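Speaker notes: Sorting and Storing Building Blocks in Shared Rooms
Prilbridge Learning Resources Meeting, March session
Speaker: Fotini Lazaridis

Opening. Welcome the attendees and thank Lucienne Fleury for the invitation. State the subject of the talk: how building blocks are put away by color, and what the bins should look like when the next group comes in. Mention that the Prilbridge inventory lists 1,405 blocks, of which 1,292 were accounted for at the last check.

Point one: open-fronted bins. A person seated at the table should be able to see the contents and reach them without lifting the bin. Bins belong side by side on a plain surface. A white tabletop is recommended, as small pieces show up well against it.

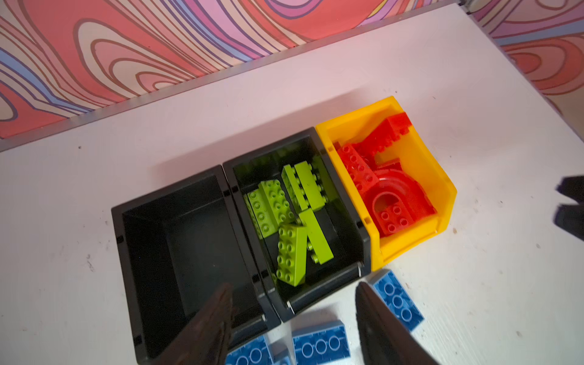 Point two: one color to a bin. The Prilbridge rooms formerly sorted by shape, and younger users found the system hard to follow. Color was adopted on the advice of the Stamatopoulos report. Arches and other odd shapes go with their color. Pause for questions on mixed sets.

Point three: bin color. It does not need to match the blocks. Red pieces may be kept in a yellow bin, and black bins serve for light blue or lime green. What matters is that the order of the bins remains the same from one session to the next. 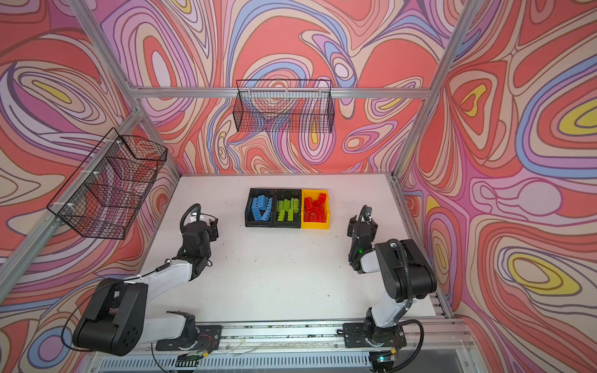 Reading time: 2 minutes

Point four: how full is too full. Blocks may lie at any angle, and users should not be asked to stack them. A bin filled nearly to the rim is acceptable if it can be moved without spilling. Larger quantities should be divided between two bins of the same color.

Point five: labels. The label area is on the front lip. Use one word in large type. Refer to the Killus handout, page 2, for the approved wording.

Close. Invite questions. Handouts are on the side table, 100 copies. Requests for additional bins should be addressed to Lucienne Fleury before the end of March.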